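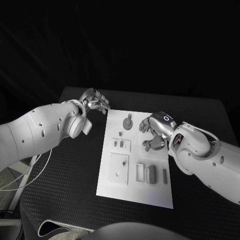 2021-05-22
Jonalyn Mangubat

I've now read the Skundbridge write-up twice and I still can't find the number I want, so I'm asking the list. They say they collected 2,355 demonstrations by remote control on the two-armed setup and that the trained policy "handles assembly". Handles which part of it? A board like the one at the top has a round disc, a few short pegs, a couple of small outlined plates, an open tray and a cylinder lying beside a thin block, and each of those asks for something different from the hand. Getting a disc over a peg is a fit with hardly any slack. Moving the tray is just a pick and a put. If the success figure lumps these together then the easy ones carry the hard ones and I learn nothing from it.

On 2021 budgets most of us can't repeat their collection to check, so I'd like people who publish these things to split the figure by part. It's a column in a table. We managed it for the Jokura trials and that was a much shabbier piece of work.

Now to Metwally's message, which I'll quote because the digest ate half of it:

> Remote control gives you cleaner data than moving the arms by hand,
> full stop. When you push an arm about, your own hands are in view of
> the head camera and the policy learns from pictures it will never see
> again at run time. With remote control the robot sees what it will see
> later. We threw out 200 hand-guided runs last year and didn't miss
> them. As for the operator not feeling anything, a good operator stops
> noticing after the first hour. I would say 60 runs from someone who
> knows the rig are worth more than any amount of pushing.

I agree about the camera. I've had the same trouble with sleeves, and there is no sensible way of cropping them out afterwards. But "full stop" is a lot to hang on that one point.

The bit about feel I don't accept at all. An operator who has stopped noticing that he can't feel contact has found a way round it, and the way round it goes straight into the data. When I went through our own remote runs, all 1,288 of them, the same habits kept turning up – a long pause above the part, a small sideways wiggle, then a push that was harder than it needed to be. The policy copied the pause faithfully. It copied the wiggle too, including on parts that had no need of it. When we guided the arms by hand on the same job the approach was quicker and the push was lighter, and you could see it in the joint currents without any clever maths.

I'm not claiming hand guiding wins. With two arms it's miserable. You need both your hands for one arm if you care about the wrist angle, so the other arm either sits still or needs a second person, and two people never agree on timing. The fingers are worse again. I don't know anyone who can shape a many-jointed hand from the outside while steering the arm it's attached to. For those we went back to remote control like everyone else, and I expect we'll stay there.

What I object to is treating the operator as a neutral pipe. Metwally, you say 60 runs from someone who knows the rig. How many people was that? If it was one, you have a policy that does an impression of one person, and I'd want to see it next to a policy trained on somebody else before I believed anything about the method. We had two operators on Jokura and you could tell whose data a policy came from by watching it reach for a peg.

A few things I'd like answered, by Skundbridge or by anybody who has tried:

- Were failed attempts kept, thrown away, or cut down to the part before the failure? The write-up says "curated" and leaves it there.
- Was the board moved between runs? By how much, and was it turned as well as shifted?
- Did the operator look at the table or at a headset? If it was the table, the person had a view the robot didn't.
- Who decided that a part was seated?

The last one matters more than it sounds. In our first round the operator pressed a pedal when he thought the part was in, and when I went back over the recordings a fair few weren't. We'd been scoring ourselves on that pedal.

I have heard that the Kumus people are trying a mix, with the arm path guided by hand and the fingers driven separately afterwards. I'm doubtful, because the arm path you'd choose depends on what the fingers are doing, but I'd sooner see it tried than argue about it. If any of them read this list, please post the failures as well.

Our operator notes from May are plain text and I can send them to whoever asks. They're untidy and in places rude about the gloves.

Jonalyn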